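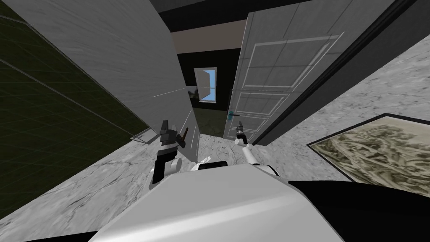

White paneled door, open, with the gray panel on the left

Interior door swings shut by itself

My hallway door won't stay open. Let go anywhere past halfway and it drifts closed. It started in November, after we had new flooring put in. The hinges are tight and nothing rubs. Do I have to rehang it?
Faith Mrema

Kipchumba Waweru
No. The door is hanging out of plumb. Hold a level against the hinge side of the jamb, then against the face of the wall. If the jamb leans, put a thin cardboard shim behind one hinge leaf and try again. Which hinge depends on the lean — start with the bottom one. Mine took 2 shims and 10 minutes.
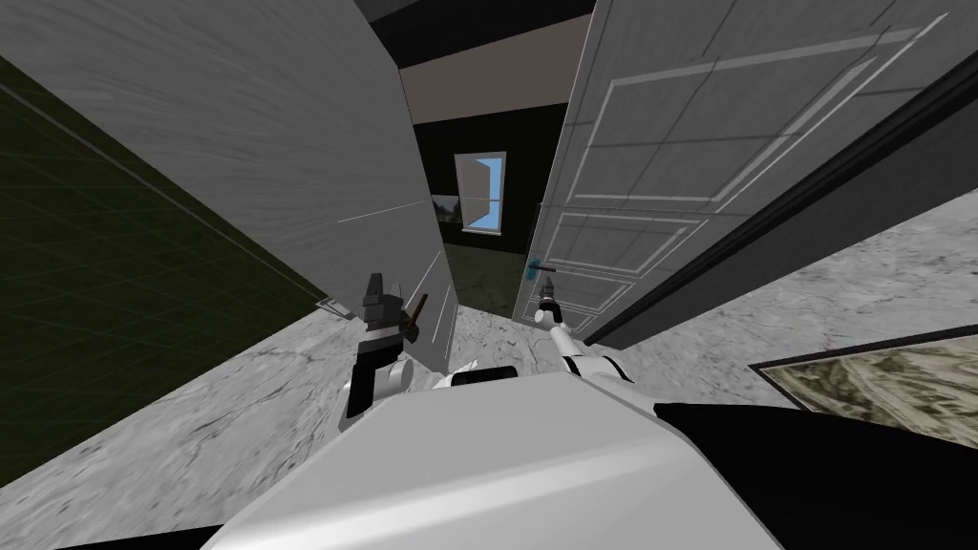
Salim Shirima
Try the hinge pin first. Tap out the middle pin, lay it on concrete and hit it once with a hammer so it bows slightly. Tap it back in. The extra friction holds the door where you leave it. Don't pull all the pins at once or the door comes down on you.

Muireann Corrigan
Same problem at our old place on Kirui. We used a rubber wedge for years. Looks bad but it works.

Faith Mrema
Bent the pin, door stays put now. Thanks.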